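Tema 2. El valor en aduana y la liquidación de los derechos

Apuntes para el grupo de tarde. Traed leído el caso Tkachenko, que el lunes lo retomamos.
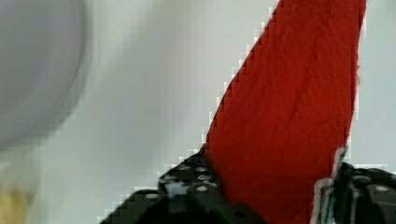

Decíamos el otro día que casi todos los disgustos de un importador empiezan por el valor, y hoy quiero que nos detengamos en ello con calma, aunque me alargue un poco (ya me conocéis). El punto de partida es el valor de transacción, es decir, el precio efectivamente pagado o por pagar por la mercancía cuando se vende para su exportación. Parece sencillo, ¿verdad? Pues a ese precio hay que sumarle, si no los incluye ya, el transporte y el seguro hasta la entrada en el territorio aduanero, las comisiones de venta, los envases y ciertos cánones.

Volvamos a nuestro caso. La empresa Otano compra a Tkachenko una partida por 3084 euros. El flete y el seguro hasta la frontera suman 500 euros y van aparte en la factura. El valor en aduana es, por tanto, de 3584 euros, y sobre esa cifra se aplica el tipo del arancel. ¡Cuidado con calcularlo sobre el precio de factura, que en el parcial de noviembre cayó media clase!

Una vez liquidado el arancel viene el IVA a la importación, cuya base es el valor en aduana más los propios derechos y los gastos accesorios hasta el primer lugar de destino. El orden importa mucho: primero el arancel, luego el IVA.

Siobhán Phelan me preguntó al salir qué ocurre cuando comprador y vendedor están vinculados, como Sallent y su filial Udel. Buena pregunta. La vinculación por sí sola no invalida el precio; la aduana tiene que examinar si ha influido en él, y el importador puede aportar pruebas.

Para casa: ejercicios 2 y 14 de la hoja. Quien tenga dudas con el 14, que hable con Lorcan Lenihan, que lleva las tutorías de este tema y tiene muchísima paciencia.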